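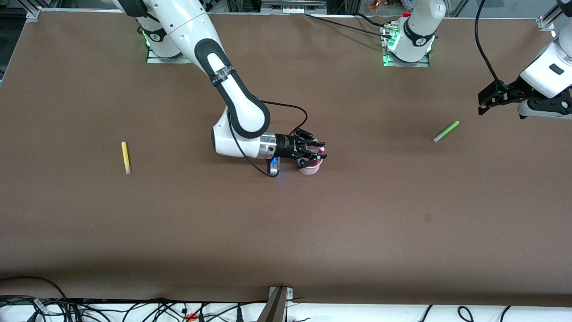 Two arms, two sticks and a pink cup on the tabletop.

Hello again, dog people! So the thing I've been asked most since the May issue is what on earth I'm feeding Yazzie now that she's on a diet, and I promised I'd write it up, so get yourself a coffee.

Quick background for anyone new. Yazzie is my beagle mix, she is 6 years old, and at her last checkup in Daltdale she weighed in at 59 pounds. The vet was very kind about it. I was less kind to myself on the drive home, as I knew exactly where those pounds came from (cheese, mostly, and the crusts off my toast, and whatever my nephew drops). Her dinners were fine. It was all the little extras.

We went through everything she eats in a normal day, and the snacks alone came to 526 calories. I had to read that number twice. A handful of store-bought biscuits, a dental chew, a spoon of peanut butter in her rubber toy, and there you are.

What we do now is pretty simple. I measure her kibble in the morning for the whole day and put some of it aside in a jar, and that jar is her treat supply. When it's empty, it's empty. She gets one piece at a time, and I swear she's just as thrilled with a single bit of kibble as she ever was with a biscuit the size of my palm. For training walks, where she needs something better than kibble to ignore the squirrels, I use green beans. Plain ones, steamed until they're just soft, then cut small and kept in the fridge. Frozen works too if it's hot out! Raw carrot coins were a flop in our house, but my neighbor's dogs go wild for them, so try it.

The peanut butter toy was the hard one to give up (for both of us, I love the quiet). I fill it with plain canned pumpkin now and freeze it overnight. Do check the label and make sure it's pure pumpkin and not the pie filling, which has sugar and spices in it. And if you still use a little peanut butter, look for xylitol in the ingredients, sometimes listed as birch sugar, and put the jar right back on the shelf if you see it. It's really dangerous for dogs.

She's lost 2 pounds so far. Slow, I know, but the vet wants it slow, and she's already back to jumping in the car by herself at the Bristum trailhead. I nearly cried in the parking lot.

If your dog has any health issues, or is a puppy or a senior, please talk to your own vet before you cut anything back. Yazzie is an otherwise healthy dog with a cheese problem and yours may be different.

Next issue I want to get into slow feeder bowls. I have one from Zernside that she figured out in a single dinner, and a cheap muffin tin that's beating it by a mile. Write and tell me what you use!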